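News from the Remote Teaching Group

Since November our group at Grarport is collecting demonstrations in simulation before we touch the real arms. Members who came to the Saturday open session have seen the set-up already, but many others asked for a short report, so I try to give one.

The principle is simple. A person sits at the desk with two hand controllers, and the two simulated arms follow the hands. Every movement is recorded together with what the cameras in the simulator see. One complete try, from the start position until the operator presses the pedal, we call an episode. At the moment we have 348 episodes in the store, and 238 of them passed the check by Henk Bakker, who looks at each one at double speed and is quite strict with us.

The rejected ones are mostly our own fault. New operators move too fast in the beginning, then they stop in the air to think, and the pause is also recorded. A robot that learns from this will learn to hesitate too. We now ask everybody to make some 6 practice runs without recording, and to say the next step aloud before moving.
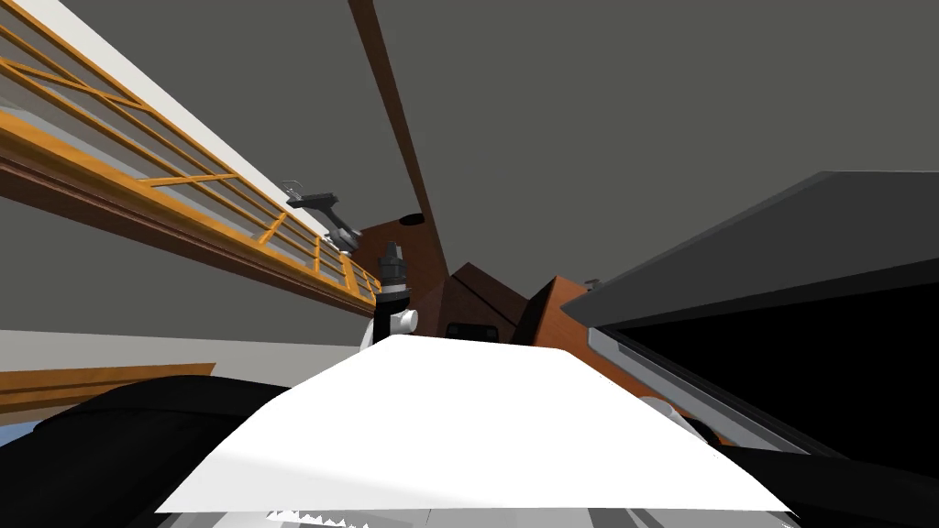 Wotard Bulletin, page 4

Depth is still the hardest part. In the room scene there is one arm's wrist standing up past the far edge of the white surface and the other arm's gripper near the orange railing, and from a tilted view like this one it is difficult to judge how far they are from each other. The flat colours and the almost missing shadows do not help the eye. Several operators told me they prefer to switch between views before they close the jaws, although it costs time. I have the same habit.

Norðdahl, our partner lab, has proposed to slow down the arms when they come near furniture. We tried it for one evening. The movements were cleaner, but two people complained that the arm felt heavy, so for now it is a setting which you can turn on in the Cledex menu under "Operator".

We are still looking for left-handed operators — nearly all our recordings favour the right arm. No experience is needed. Please write your name on the sheet beside the desk, or come by after 6 in the evening when the programme is running.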